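Plondine Publishes Its Bedroom Tidying Guide, and Would Like You to Buy Less

FOR IMMEDIATE RELEASE
May 15, 2020

Plondine, the small household advice publisher, today releases "One Basket, One Bed," a free guide to keeping a bedroom in order without a shopping list attached. It runs to 40 pages. The first draft ran to 89, and most of what came out was storage products.

We have been suspicious of storage advice for a long time, including our own. Our earlier bedroom guide recommended drawer dividers, under-bed boxes with wheels, a set of labels and a hanging shoe rack. Readers wrote in to tell us what became of these. The dividers slid. The wheels caught on the rug. The labels stayed in the packet. One reader in an apartment with a single closet said she now owned a box for storing the boxes, and asked us to stop.

So we stopped, and started over with a question that sounds too simple to build a guide on. What is lying on the bed at the end of the day, and where is it supposed to go?

The editor of the guide, Stellan Torvik, was against the project at first and says so in his introduction. "I have read a great many tidying books and I still have a chair with clothes on it," he writes. "I don't believe a method can change a person. I'm willing to believe a basket can be put in a better place."

What we asked readers

Last September, Plondine sent a questionnaire to its mailing list and got 2437 replies. We don't claim this is science. People who answer questions about tidying are people who think about tidying, and that bends the results before you have read the first one. We also can't check whether anybody told the truth about their bedroom.

Still, 63 percent of those who replied said the bed was the place where things collected first, ahead of the chair, the floor and the top of the dresser. We had expected the chair to win. Toys and clothes were the items named most often, followed by chargers, books and mail. Mail surprised us. We have no theory about the mail.

The other answer that shaped the guide came from a question about containers. Readers who already owned a basket or bin for the room were asked where it stood. Closets, hallways and "somewhere under the window" came up again and again. In other words, the thing was bought, and then it was put where no one would walk to with an armful of soft toys at bedtime.
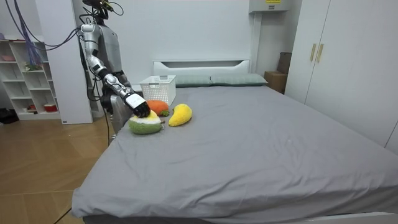 The main suggestion in the guide is therefore a dull one. During the nightly pickup, the container goes to the mess. Put it on the mattress near the pillows, fill it, and carry it off when the bed is clear. You can do this with a basket you already have. You can do it with a dishpan. If you don't own either, a cardboard box will get you through a month while you find out whether you are going to keep this up, and we would much prefer that you find out before spending any money.

We should be plain about the limits. This does nothing for a room with too many things in it. It does nothing for a household where one person picks up and three don't. It won't teach a four-year-old to love order, and we would be wary of any guide that said it would.

On baskets

A good part of the guide is about the basket itself, and this is where our tester Přemysl Koubek lost patience with the industry. He looked at what is sold for the purpose and found that price told him very little about use. Woven baskets snagged knitted toys and shed bits onto the sheet. Fabric bins folded in on themselves when set on a soft mattress. Lidded boxes were worst of all, because a lid is one more thing to put down somewhere, and it gets put down on the bed.

He ended up favoring plain white plastic, rectangular, with holes in the sides and no lid. It wipes clean, you can see through the holes well enough to tell whether the missing carrot is in there, and it stays upright on bedding if it isn't overloaded. A handle cut into the end is useful. Wheels, liners, chalkboard panels and matching smaller baskets are not, in his view, and he has written half a page on chalkboard panels that we cut down to a sentence.

"It's a box with holes," Koubek said. "I tried hard to find a reason to recommend a better box with holes. I couldn't find one."

Size matters more than material. A basket that takes up half the bed will be left on the floor, and then things will be thrown at it. A basket that holds two plush toys will be full before you start. The guide gives a simple check: gather what is on the bed tonight, heap it on a folded towel, and choose something that holds the heap with a little room left over.

On soft toys

Plush toys get their own chapter. Parents told us they were the hardest thing to deal with, and they are also the easiest to move, which makes us think the trouble lies in the deciding. Play food came up often in the comments. It has no obvious home. It isn't an animal to be tucked in, it doesn't stack, and a banana that belongs to the play kitchen will spend its nights in the bedroom if you let it.

Our advice is to sort in the morning, if at all. At night everything soft goes in together, the fruit with the vegetables and the vegetables with the bears. Guides that ask a tired parent to sort toys by type at eight in the evening have, we suspect, been written at ten in the morning.

We also looked at the popular tip of giving children a color for each kind of toy. We found it charming for four days.

On the bed

A smooth, plain sheet makes the job easier, and we say that with some reluctance, knowing how it sounds coming from people who have just told you to buy nothing. We are not suggesting you replace your sheets. If you already own a plain gray or other solid color fitted sheet, use that one in the room where the toys pile up. Small things show up against it. On a busy print they vanish, and you find them with your elbow.

Wrinkles don't matter. One early reader of the draft asked whether the sheet should be pulled tight before the pickup starts. It should not, unless you enjoy that. Two pillows side by side against the headboard are plenty, and every decorative cushion beyond them has to be moved twice a day by someone. The guide suggests working out who that someone is.

The order of work

The full routine takes up one page of the guide. We print it here so that anyone who wants only this part can skip the download.

1. Clear a spot near the pillows and set the basket there. Leave the pillows where they are.

2. Pull back the blanket or comforter. Whatever was hiding under it should come out now – socks, usually, and the occasional spoon.

3. Start with the item farthest from the basket and work inward. It feels slower. In our trials it saved going around the bed a second time.

4. Put soft things in first, with no sorting. Press them down lightly if they stand above the rim.

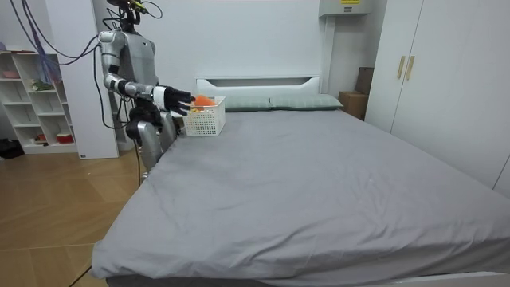
5. Take hard or sharp things, cups and anything with a cord to where they belong by hand. They don't go in the basket, even for one night. This is the only firm rule in the guide.

6. Lift the basket off the bed and put it where it will be in reach tomorrow. At the foot of the bed is fine. The closet is where baskets go to be forgotten.

7. Leave it full until morning.

What we left out

Readers of our earlier guides may notice there is no challenge, no calendar and no chart with stars. We tried a chart. Families filled it in faithfully for a short while and then filled in several days at once from memory, which taught us something about charts and very little about bedrooms.

There are no before and after photographs either. Torvik objected to them from the beginning. Any room looks tidy for as long as it takes to photograph it, he argued, and the "before" room has usually had help.

Nor do we make any claim about sleep, stress, focus or happiness. We have seen such claims on the packaging of plastic bins. A cleared bed is easier to get into. We are prepared to stand behind that much.

Availability

"One Basket, One Bed" is free to download from the Plondine website starting today, in English, with large-print and plain text versions. A printed copy can be ordered for the cost of paper and postage. Libraries, schools and parent groups may copy the routine page without asking, provided they don't add a product offer to it.

The guide carries no advertising and no affiliate links, and no basket maker paid for a mention. Two offered. Comments and complaints are welcome and will be read by Koubek, who would especially like to hear from anyone whose basket tips over.

About Plondine

Plondine publishes short guides to everyday housework. Its earlier titles cover kitchen drawers, coat hooks and the linen closet. The linen closet guide is being rewritten.

Press contact: Stellan Torvik, editor, Plondine. Review copies are available on request.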